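首页 讲座 文稿 往期 关于我们 联系

叠衣服的手:洗衣房里来了自动化以后
讲稿备忘
2020年2月2日 文/迪莉娅·沃伊库(Delia Voicu)

(开场。先等后排的人坐下,别急,上次在普林斯特德(Prinstead)就是急着开口,前两句谁也没听见。)

大家好,谢谢各位周日还肯出门,来听一个洗衣房的人讲洗衣房的事。我在马格努森洗衣公司(Magnusson)做了很多年班组工作,从收货台做起,后来管排班,再后来就变成了凡是有新东西进门都要叫我去看一眼的那个人。今天讲的就是布和手。

(放图,三张连着放,留点时间给大家看。)

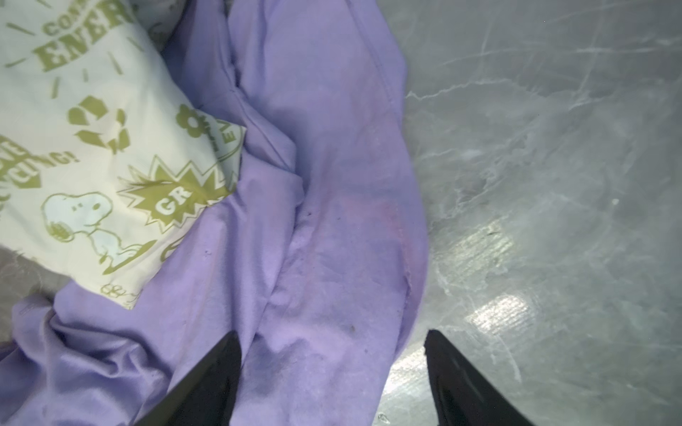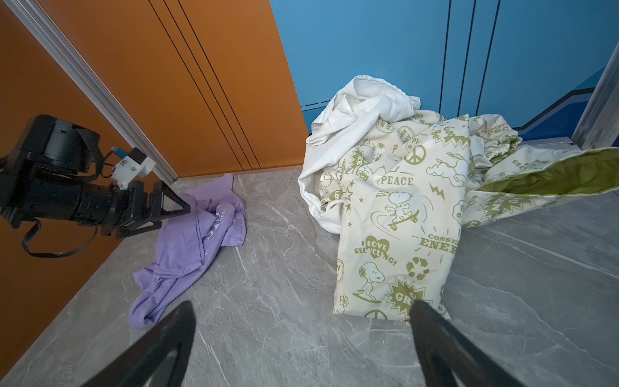
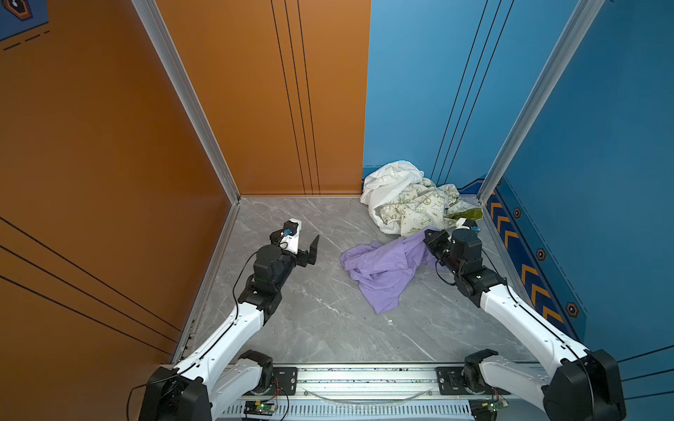
我们洗衣房里最费人的一道活,叫“理散件”。外面的人听见自动化,总以为先要说洗和烘,可是洗和烘早就是机器在做了,我进公司那年就已经是了,比我年长的同事也说不清手洗是哪一年停的。真正留在人手里的,是从一堆软塌塌、缠在一起的东西里把一件一件拣出来,认清楚它是什么,找到边,找到角,抖开,再送到该去的地方。散件和酒店的白床单不一样,酒店的床单张张一个样,闭着眼睛都能摸到角;家庭客户送来的袋子里,什么都有。各位看刚才那堆,白的布压在上头,米色的那一块印满了橄榄绿的图案,有史努比,有“PEACE”,旁边还有一件淡紫色的衣服皱在地上。我们收货台的人看到这种印花,第一反应是高兴,因为花样好认,不会跟别家的弄混;第二反应就是叹气,印花这么满,折痕和图案搅在一块儿,要看出哪一道是边、哪一道只是褶子,人也得凑近了看。第一张里那块紫色的布,右边有一道缝好的边,弯弯地顺下来,我们教新人,头一样就是教他们去找这道缝边。

(这里可以停一下。如果有人笑,就顺着聊两句家里的被套,谁家里没有一床永远套不对角的被套呢。)

接着说人。我们散件组满打满算是20个人,分早晚两班。平常一天进来的件数在各季之间差得很远,九月最忙,学生宿舍开学,窗帘、被套、毛巾、沙发罩全来了,最多的一天过了3,000件。我记得那天晚班下来,莲卡(Lenka Doležal,我的老搭档,各位里头可能有人认识她)坐在更衣室的长凳上,手摊在膝盖上,手指头张着合不拢。她说不疼,就是不想再捏任何东西了。晚饭她是用勺子吃的,筷子刀叉都不要。这件事我跟管理层讲过好几遍,每次讲他们都点头,点完头就问我,那要不要再招两个人。

招人当然也招过。可是这活儿说出去不好听,站着,热,棉絮往鼻子里钻,手指一直在捏、在扯。年轻人来了做两个星期,很客气地跟你告别,有一个还给我们带了蛋糕。所以当公司说要把一部分理散件的活交给手臂去做的时候,我的心情很复杂,一半是松一口气,一半是担心,担心什么呢,担心二十个人里面有人回家睡不着觉。后来果然有人睡不着,这个我慢慢讲。

(喝口水。下面这段容易讲长,看表。)

先说机器来之前我们做对的一件事。比尔耶尔(Birger Hägglund)那时候是车间主任,他坚持在签任何东西之前,把两个班的人叫到一起开了一次会,地点就在折叠台旁边,台子上的东西都没收。他没有放幻灯片,也没有请供应商来,他拿了一张纸,上面写着理散件要做的每一个动作,从解袋口开始,一直写到放进推车。然后他问大家,哪几个动作你们愿意让出去,哪几个不愿意。我当时觉得这个问法有点傻,谁会愿意让呢?结果大家讲了一个多小时,讲得非常具体。弯腰去地上捞东西,愿意让。把缠在一起的袖子和裤腿拽开,愿意让。查口袋,不愿意,口袋里什么都有,人要亲手摸。看污渍,不愿意。看标签上能不能高温,不愿意。叠最后一下、拍平了交给客人的那一下,几乎全组都不愿意,有位大姐说,我要是连这一下都不做,那我一天到底做了个什么。

这张纸现在还贴在休息室冰箱上,边都卷了。后来每一次改流程,我们都拿它出来对一遍。

再说做错的一件事,不能光讲好的。我们把“手臂做得慢”这件事想得太轻松了。大家心里都有个印象,机器就是快,装好了就跑。布不讲这个道理。夹爪张着伸下去,捏住的是一层还是两层,捏到的是缝边还是一个鼓包,差别大得很。人捏起来手指一搓就知道厚薄,这个“一搓”我做了这么多年,从来没想过它算一门手艺,直到有人要我把它写成文字,我写了三个晚上,写出来半页纸,自己看了都不满意。所以头几个月,散件组的人等于是多了一份工作:自己的活照做,还要教。教的时间排班表上没有,大家是挤出来的,这是我的责任,我排的班。

莲卡就是在那段时间睡不着的。她后来告诉我,她不是怕丢工作,她是觉得自己在把一样东西一点一点往外掏,掏完了不知道自己还剩什么。我听了很难过,也不知道怎么回她,就陪她把那天剩下的毛巾叠完了。第二天我去找了工会的厄尔坦(Ultan Nic Giolla),请他帮我们把“教”这一项写进工时里。他很有耐心,前后谈了十来次,有几次谈着谈着天都黑了。最后写进去了:凡是参与示范和标注的时间,按技工的级别算,班表上单列一行,名字叫“示范”。就这两个字,莲卡看见那张新班表的时候拿手机拍了下来。

(这里如果时间不够,跳过下一段,直接讲排班。)

插一句手臂的事,每次讲完都有人问。你们看图里是两只手臂,并排装在一根铝轨上,一左一右。大家爱问为什么要两只,我的回答是,你回家试试用一只手叠被套。我们在洗衣房里说“搭手”,两个人抻一张床单,一人两个角,眼神一碰就知道往哪边抖。我不敢说两只手臂也有这个默契,但是在第三张里,右边那只的夹爪已经伸到布堆里,左边那只张着,停在紫衣服旁边的地面上方,我头一次看到就跟莲卡说,这个站位像你等我递角的样子。她说她等我的时候可没有那么客气。

回到排班。现在的做法是这样:弯腰捞、分堆这些活,早班里有一段是手臂在做,旁边站一个人,职务叫“看台”。看台的人轮着来,谁也不许连着站两段,这条是吃过亏才定的。一直盯着别的东西干活,自己不动手,比自己干还累,眼睛累,心里也烦,有人站到后来忍不住伸手去帮忙,那就很危险了,我们有按钮,也有围挡,可是人要是真急了,围挡也就到腰那么高。所以站一段,回到台子上叠一段,手里有东西,人就踏实了。

空出来的时间做什么,这是管理层和我吵得最多的地方。(语气放轻,比尔耶尔今天也在座。)按账本上的想法,空出来的工时就该变成更多的件数。我的想法是拿一部分出来做缝补。以前客户的衣服掉了扣子、开了线,我们只能夹张条子退回去,心里都过意不去。组里会针线的人很多,只是从来没有时间。去年我们试着在索洛(Sollo)那边的小门市收缝补件,到年底一共做了928件,大多是扣子和裤脚,也有一床奶奶传下来的拼布被,那床被子在组里传着看了一个下午,我承认那个下午产量不好看。

手上的变化呢,我只能讲我看到的。更衣室里贴膏药的人少了。晚班下来还有人愿意聊天,有时候聊得太久,保安来催。也有不好的:早班和晚班现在不大一样了,早班有手臂,晚班没有,晚班的人觉得自己吃亏,话里话外会带出来。这个我们还没解决。还有两位年纪大的同事,不喜欢看台,宁可弯腰,我就让他们弯腰,只是请他们把凳子搬近一点。走的人也有,一位,去了卢托托夫(Lutotow)的一家窗帘店,她说跟机器没关系,我愿意相信她,但也不敢全信。

要是在座哪位的单位正打算上这样的东西,我就把我们那张纸的抄件留在门口桌上,各位自己拿。拿回去别照抄,我们那上面写的是散件,你们的活你们自己列。列的时候把手上有茧子的人叫来,多给点时间,台子上的东西不用收。

(提问留10分钟。有人问价钱就请他去问比尔耶尔,我不管账。记得把莲卡叫起来让大家认识一下,她会不肯,叫两遍。)

读者留言

阿尔瓦·豪格兰(Alvar Haugland):那天我坐在第三排,“示范”单列一行这件事我回去就跟我们厂里讲了。我们是做鞋的,教新设备的时间到现在还是白教。能不能把那一条的措辞也放上来?

晚班的:写得挺客气。围挡的事请再催一催,谢谢。

毛线团:我妈妈在洗衣房做过,她看到找缝边那段,马上站起来拿枕套给我演示,用手指一搓,说这是两层。我摸了半天没摸出来。

迪莉娅·沃伊库:回阿尔瓦,措辞在厄尔坦那里,我请他找出来。回晚班的,星期一我去问,围挡和凳子一起问。

路过:索洛那个门市还收缝补吗?我有一条拉链坏了的裙子。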